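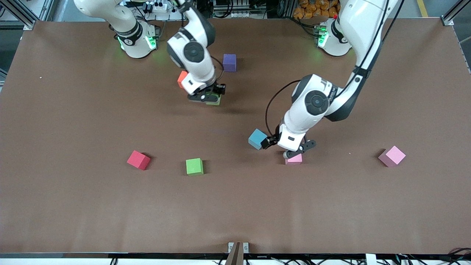

How many times should I watch a film before I write about its themes?

Two times is enough for most films. The first time you watch without stopping, like any other viewer, and the second time you watch with a notebook and a finger on the pause button. A third viewing is pleasant, but in my experience it gives more small details and few new thoughts.

In this guide I explain how I prepare a theme article, step by step. I use the first Pluvbridge film for the examples. If you have not seen it, you need to know only this: Helley is a young bridge keeper, Taheri is the old captain who teaches her, and Brasta is the river town where both of them grew up. There are spoilers for the ending in step 4.

What you need

The film, in a version you can pause
A notebook or a stack of index cards
Three or four colored pens
Two free evenings, not one after the other

Step 1. Watch once and write nothing

I know this is difficult. When a strong line comes, the hand wants to write it down. Leave it. After the film is finished, take one page and write what you remember, in any order. Do it the same evening, before you read any reviews.

My page for Pluvbridge began with the lantern on the water, then Helley lying to her brother, then the song in the kitchen. The big battle came near the bottom, with only one word next to it: "loud." When I looked at this page later, I could already see that my article would be about the family and that the war would be a smaller part of it.

Step 2. Turn your topic into a sentence

"Friendship" is a topic. "A friend can ask for too much" is a theme. The second one says something, and a reader can disagree with it.

Take three topics from your page and write one full sentence for each. The sentence should have a verb other than "is," if you can manage it. For Pluvbridge I had these:

People keep a promise longer when they are afraid of the person they gave it to.
A town forgets the workers who built it.
A teacher can love a student and still use her.

Do not choose your favorite yet. You will test all three in the next step, and sometimes the one you like least is the one the film supports best.

Step 3. Watch again with the pause button

Now divide the film into scenes. A new scene begins when the place changes or when a lot of time passes. Write a number, the time on the player, and one line for what happens. Keep it short. "Helley gives back the key" is a good line. "Helley, feeling sad, gives back the key because she understands Taheri was right" is too long, and half of it is already your opinion.

You should pause at the end of each scene and not in the middle. I stopped after every sentence when I did this for the first time, and I needed 5 hours for one film. By the end I was so tired that I wrote almost nothing about the last part, the part I wanted to discuss.

Step 4. Mark the scenes by theme

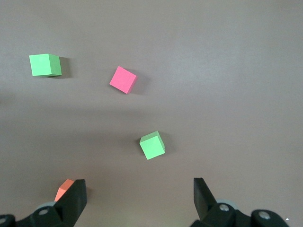 A scene list becomes useful when you can see your themes in it without reading every line. Give each of your three sentences a color and put a small mark beside every scene that supports it. Choose colors that stay apart when you look quickly, as the light green cubes and the pink cube do in the photo. A fourth color is for a theme that you only suspect, one that is still mostly hidden, like the orange cube there. I use orange for it too, and I put a question mark next to the color until I find a second scene.

Then look for scenes with two marks. These are usually the strongest ones for an article. In Pluvbridge, the scene where Taheri returns to Brasta and does not visit his sister has a mark for the promise and a mark for the teacher. He tells Helley he is protecting the family. But he also needs Helley to believe that he has nobody else – and she does believe it, until the last scene, when she meets the sister at the bridge.

Check also where the marks stop. If one color appears only in the beginning of the film, the theme was perhaps a door into the story and the film left it behind. My sentence about the workers had this problem. It was the sentence I liked most, and I had to let it go.

Step 5. Look for the scene that says the opposite

Many fan articles skip this step, and you can feel it when you read them. Find one scene that does not agree with your sentence and write about it openly.

My friend Golshifteh Hassanpour read my first draft about Taheri and wrote in the margin: "What about the boat?" In the boat scene he gives Helley the chance to leave, and he clearly means it. I had no mark next to this scene. I had simply not wanted to see it. I added a paragraph, and I changed my sentence to "A teacher can love a student and still use her, and he may stop too late." It is a longer sentence, but the film agrees with it.

Step 6. Write the short version first

Before the article, write 200 words. Include your sentence, two scenes that support it, and the scene that goes against it. Leave out the plot summary.

Read it aloud. If a person who has seen the film can follow you, you can begin the real article. If you must keep explaining who everybody is, the problem is often that you chose too many characters, so take one away and try again.

Some common questions

Can I do this with a series? You can, but choose one episode or one season. I once tried with 30 episodes of an animated show and my notebook became a list of names.

Should I use interviews with the director? I read them after step 6. They are interesting, but it is hard to keep your own idea when a director has told you a different one.

How long should a quotation from the film be? One or two lines. Check each one against the film itself, and do not trust your memory, even for a line you have repeated since you were a child. I wrote "the river keeps what it is given" for years. In the film Taheri says "takes," and this changes the meaning quite a lot.

What if I do not like the film anymore after all this? It happened to me once, with a film I will not name. I put the notes in a drawer and came back in July, and then I wrote about the music.

Simin Zamani
24 November 2023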